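Plolton Plodders Get a Radio Show, and I Have Thoughts

So the Plolton ball club is finally going to have every home game on the radio next season, and I'm way more excited about this than a grown adult should be. The news came out in November, tucked into the bottom of the team newsletter under a long bit on parking passes, and I read it twice to make sure I had it right. All the home games, start to finish, plus a half-hour pregame show that goes on the air at 6:30 p.m.

If you've followed this blog for any length of time you know I've been whining about this for years. We're an independent league town. We don't get television, we get the occasional shaky web stream from the visiting team's side, and when I can't make it to the park I've been stuck refreshing a box score that updates whenever the official scorer gets around to it. I once sat in a dentist's parking lot for the whole ninth inning waiting for a "2 outs" to turn into something else. (It was a pop-up. We lost.)

The play-by-play job goes to Nattawut Onsri, which made me very happy. If the name rings a bell, he did the public address at Kofler Field for a couple of seasons and filled in on the radio for the playoff series against Flaltum, the one with the rain delay that went on forever. He talked through that entire delay. I still remember him reading the concession stand menu out loud and then ranking it, and I have to say he was dead wrong about the pierogies, but I didn't touch the dial.

Brigitta Egger is going to be in the booth with him. She caught for the state college softball team and has been coaching high school ball in Zonia, and I've heard her do color on a few of the high school tournament games. She's terrific on pitching. She'll tell you what she'd call next and then explain it if the pitcher goes the other way, and she doesn't talk over the crack of the bat, a skill I wish more people in that chair had.

I dropped Nattawut a note when I saw the news and he was nice enough to write back the same night. He says he wants the pregame to be a real show. "I don't want to read the lineups and play a truck commercial," he wrote. "I want to have a groundskeeper on. I want the guy who drives the bus." Yes! Please put the guy who drives the bus on the radio! I would listen to a full hour of the guy who drives the bus.

There's also going to be a weekly segment on league history from Ottilie Aebischer, who has been keeping scorebooks since before the current ballpark had lights. If you've ever sat behind home plate on the third base side you've probably asked her what happened on the last play, and she's probably told you, along with what the same hitter did the last time he faced a lefty. She has a pile of stories about the old Flaltum rivalry that I've only ever heard in pieces, usually between innings with a mouth full of peanuts, so I'm looking forward to getting them from beginning to end.

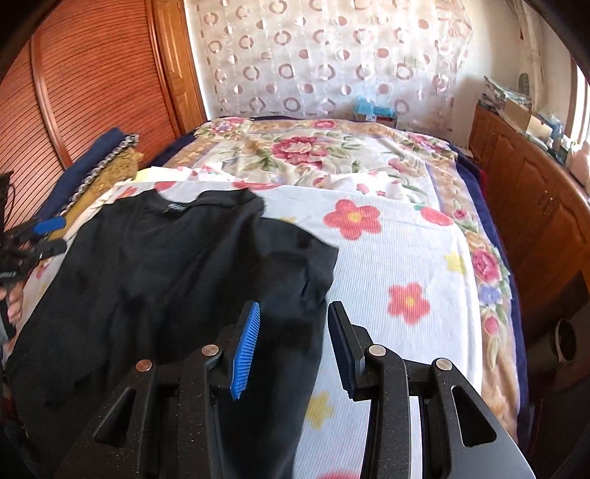

Road games are the big question mark. The newsletter only promises home dates, and I asked the club's general manager, Gebhard Stöckli, whether there was any chance of the rest. He told me they'd like to do 5 road games in the first season as a kind of trial, most likely the closer ones, and then see how it goes. Travel costs money and so does the phone line or whatever it is they use now (he explained it to me and I nodded a lot). He wouldn't say which ones, but Flaltum is a short drive and I can't imagine they'd skip it. Skipping Flaltum would be nuts.

I also asked him who's paying for all this, figuring he'd dodge the question, and he didn't. The club is buying the airtime itself and selling the ads on its own, and they need 300 spots sold before opening day to break even on the first half of the schedule. That sounded like a mountain to me, but he seemed pretty calm. The ads are short, and he said a lot of the businesses with signs on the outfield wall have already asked for a package. So if you own a tire shop or a bakery or anything else and you've been looking for a way to annoy me with a jingle all summer, now's your chance.

One thing I do hope they get right is the crowd sound. I know that's a weird thing to care about, but a small ballpark on the radio can sound like somebody reading in a closet if the microphones are in the wrong place. Last year's attendance on closing night was 3043, the best of the season, and you could hear that crowd from the gas station across the road. I want that in my kitchen. I want to hear the kid with the cowbell. I want to hear the vendor with the giant voice who comes down the first base side right when somebody's trying to bunt.

Zulmira Morais, who's producing the broadcasts, told me they're going to have 4 microphones outside the booth, with one out past the bullpen. She did a test recording at the end of last season, during batting practice, and played me a little of it over the phone. Even over the phone it was great. You get the bat, then the ball hitting the wall, then a couple of pitchers arguing over something in the background. I asked what they were arguing over and she said it was not suitable for broadcast, so there may be a bit of a delay on that bullpen mic – probably wise.

A few of you have already emailed to ask if the games will be online too. Yes, they will, and it's free, at least for this first year. You'll be able to listen on the club's website, and the pregame show will be saved there so you can catch it later if you're stuck at work. The full games won't be saved, or at least that's the plan at the moment. I put in a plea for keeping the good ones. How would they decide which ones were good? No idea, I'd keep them all, but I'm also the person with a closet full of old programs and a foul ball from a game I can't remember.

I should say there's one part of the plan I'm not wild about. They want to do a call-in segment after every loss. Only after losses! Gebhard thinks people will want to vent, and I'm sure he's right, but I was at the park for that eight-game skid and I heard what people were yelling on the way to their cars. Give me a call-in show after wins, too. Let me call up all hoarse and happy and babble for thirty seconds about a stolen base. I've told him this, and he wrote it down, or at least he made a noise like a person writing something down.

As for the team itself, there's not much news to pass along yet. The roster's still mostly a rumor, the way it always is this time of year. The shortstop is expected back, the bullpen needs at least two arms, and everybody I talk to has a different opinion about who ought to be hitting leadoff. My own pick is the center fielder, who sees a ton of pitches and runs like he's late for something, though I'll admit he struck out an awful lot down the stretch. I'm sure Brigitta will have a theory by spring training and I'm sure it'll be better than mine.

The club is still looking for a name for the pregame show, by the way, and they're taking suggestions at the ticket office or through the contact form on their site. The winner gets a pair of seats behind the dugout for opening night and gets to say "play ball" on the air. I've sent in three names already and I'm not going to share them, because I know how you people are. I'll put up a poll once they've narrowed it down.

Meanwhile I've dug my old kitchen radio out of the basement and put fresh batteries in it. It picks up the station fine as long as I keep it on top of the fridge and don't run the microwave. If you live out toward Zonia, let me know in the comments how the signal is at your place, especially in the evening. I told Zulmira I'd pass that along to her.

Posted in Around the League, Plolton
7 comments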